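Getting Gripper Poses Out of Marker Cubes Without the Jumps

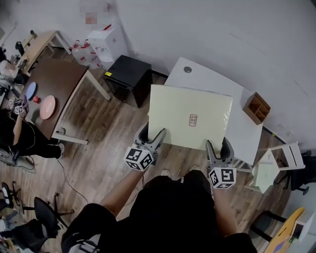
Two hand-held grippers on one board, with a marker cube on each.

If you've ever tried to turn cube detections into a nice smooth gripper path, you know the feeling: it looks great for a few seconds and then the gripper teleports across the room! I spent most of February chasing this in our tracker (we call it Wallura), so let me walk you through what I ended up with.

Step 1. Solve the whole cube, not the faces. My first version got a pose from each visible marker and averaged them. Don't do that. A single square seen nearly head-on has two poses that fit almost equally well, and the solver will happily flip between them. Put all the visible corners into one list, with their 3D positions on the cube, and solve once.

Step 2. Give each cube its own IDs. Sounds obvious, but Maja and I lost an afternoon to a config where left and right shared one ID. Swapped hands all over the place.

Step 3. Seed the solver with the last good pose. If the last one is more than 7 frames old, throw it away and start cold.

Step 4. Check the two hands against each other. While both grippers are holding the same stiff thing, like the board up top, the distance between them should barely change. I compute it for every frame and plot it. My test clip has 3926 frames, and the first plot looked like a seismograph (706 bad frames, ouch).

Step 5. Fill the gaps, but only the short ones. Straight-line interpolation for position, slerp for rotation. Anything longer I mark as missing and let the training loader skip it.

Step 6. Smooth last! If you smooth before tossing the flips, you just smear them into the good frames on either side. Ask me how I know.

After all that my clip was down to 60 bad frames, mostly where one cube is turned too far away from the camera. Shirin wants to try adding the IMU for those, and I'll update the page when she's got it running.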